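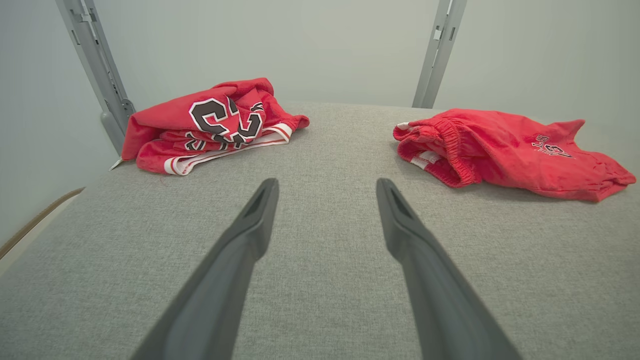 Our school club is doing a laundry-sorting project this year and I'm stuck on grasping, so I'm asking for help before the next build night. The arm has a two-finger gripper with a small camera at the wrist. The job is to pick up one piece of clothing at a time from a fabric-covered platform and drop it in the matching bin. With towels we do fine. With sports clothes we get bad grabs. The current test pair is a red jersey bunched up on the left and red shorts lying rumpled on the right, both on light gray fabric, and our color mask finds the red with no trouble at all. After that it goes wrong. The code takes the center of the biggest red area and goes there, and with the jersey that point often falls on the big black number with the white outline, where the mask has a hole. The fingers then close on a flat spot or skid off the print.

Some details that might matter:

The gripper is the Vernell kit the club bought used. Fingers are rigid with narrow tips, no rubber on them. Control is position only. We can read motor current but it's noisy.

The software is a fork of Drarov, which last year's team started. I don't fully understand all of it. The grasp part is short and I can rewrite it if I have to.

We logged 131 tries in September. Towels were nearly all good. Jerseys were the worst, shorts were somewhere in the middle. I didn't record where on the garment each grab landed, which I now regret.

The demo is on a Thursday evening at the district open house and our coach wants it to run without anyone touching the clothes. Should we be training a model for this, or is there something simpler? We have one laptop with no real graphics card.

Posted by jokent_team_lead

clampdown

I wouldn't train anything yet. You have a target selection problem and you can fix most of it with the camera you already have.

First, fill the holes in the mask. Run a morphological close with a kernel wide enough to bridge the strokes of the number, then fill any region that is fully enclosed by red. If a numeral runs up to the edge of the pile it won't be enclosed, so the close has to do that work. Check it by drawing the mask outline over the live picture before you let the arm move.

Second, stop using the center. The center of a blob tells you where the garment is on average and says nothing about whether there is cloth to pinch there. On a crumpled pile you want a ridge. Convert to grayscale, blur it a little, and look for long thin bright-dark transitions inside the mask. Throw out anything next to the black or white areas, because printing gives you strong edges that aren't folds. What's left is mostly folds. Pick the longest one that is at least a finger length from the edge of the platform and turn the wrist so the fingers close across it. If you close along the fold you'll push it flat.

On shorts, the gathered part of the waistband is the easy place. It has thickness and it bunches up when you squeeze it. You could look for fine, closely spaced lines near one end of the blob. That's a hack, but for a demo with known clothes I'd use it.

Third, check the lift. Raise the arm a few inches, look at the platform again, and compare the red area to what you had before. If it barely changed, open the fingers, go back up and try the next best ridge. Allow 2 retries, then move on to the other item so the demo doesn't get stuck in front of people. Don't bother with motor current if it's noisy.

One warning: both of your test pieces are red. If the arm drags the jersey across into the shorts, your blobs merge and the code will think it has one big garment. Keep a gap between them when you set up, or treat any blob over a certain size as two and start from the outer end.

mahrous_alum

What gripper pads are you using? We had the same thing at Mahrous and put shelf liner on the fingers, the bumpy rubber kind, with double-sided tape. It helped a lot on slick jerseys. Cheap too.

jokent_team_lead

No pads, just the fingers as they came. They have a slot near each tip so I could probably loop something through there. I'll try the liner. The mask fix is in and the outline looks right now, but I haven't had arm time to test the ridge part.

oddparity

I mostly agree with clampdown but I'd do the pads before the code. With bare rigid tips even a well-placed grab can slide out, and you won't know which problem you're looking at. If you wrap anything around the tips, redo your closed position afterward — the added thickness will make the motors stall against each other if you leave the old number in.

Also go down farther than feels right. Most student teams stop above the cloth because they're afraid of hitting the table. Your platform is covered in fabric, so if there's any padding under it you have a bit of forgiveness. Lower it in small steps by hand with the speed turned way down, find the height where the tips just press into the surface, and save that as your floor. Then grab from slightly above it.

On the training question, you can save pictures now for next year's team without slowing anything down. Have the code write out the camera picture before each try, the point it picked, the wrist angle, and whether the lift check passed. Your 131 tries would have been useful with that attached. I don't know Drarov well enough to say where the hook goes, but look for wherever it sends the close command and put the save right before it.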